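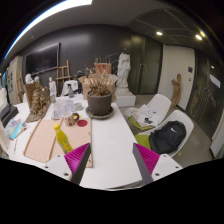

Section 4: Running the Gripper Table at an Open Day

I wrote this part after our October open day at Lasimgate, when I had the hand-held gripper tool for a whole afternoon and learned most of it by getting it wrong first. If you're only using the tool in your own workshop, skip to Section 5. If people are going to walk up and try it, read on!

Before visitors arrive

1. Charge both Orum battery packs the night before. One pack got me through to about 3 in the afternoon, and then I was hunting for the other one with a line of people waiting.

2. Pick a long table and leave what's normally on it. Art studios are great for this. Mugs, bottles, paper, little plaster figures — visitors find it much more fun than a row of foam blocks, and the recordings come out more useful too.

3. Walk the length of the table and decide what can be picked up and what can't. Our rule was simple: drink bottles, cups, pencils and paper are fine. Plaster and dried plants are look-only. Maja Zawadzka runs the studio and she was very clear with me on the dried plants (they shed if you so much as breathe on them).

4. Check the ridged pads on both fingers. Press each one with your thumb. If it slides on the arm, take it off, wipe the arm and seat it again.

5. Check the finger screws, two on each base block. Snug is enough. Please don't lean on the driver.

CAUTION: Never tighten the screws with the battery in. The fingers can close while your hand is between them, and yes, it pinches.

Running a turn

6. Hand the tool over with the fingers open and pointing at the table. Let the visitor feel the weight before you say anything else. The tool is 396 grams without the battery, and kids tend to grab it with both hands, which is fine.

7. Press the side button once and wait for the beep. Recording starts on the beep, so anything before it is lost. We lost quite a lot.

8. Ask for one small job per turn. "Move the bottle onto the cardboard" works well. "Tidy up" doesn't, because people freeze and look at you.

9. Remind them to go slowly on the way in. Squeeze, lift a little, stop, then move.

10. Press the button again to finish. Two beeps means the turn is saved. One long beep means it isn't, so run it again.

NOTE: The memory card holds 267 turns at the normal setting. Shaohua Shen brought a spare card and I was very glad of it by closing time.

NOTE: Shiny and see-through things are harder to follow on playback. Let people try them anyway, just don't make one the first turn of the day.

CAUTION: Keep bags and coats off the floor beside the table. Visitors step sideways while they're watching the fingers and don't look down.

Packing up

11. Take the battery out, then wipe the pads with a barely damp cloth. No cleaning spray.

12. Copy the turns to the laptop before you clear the card. Sihan Liao has the folder layout, and it's also printed in Section 7.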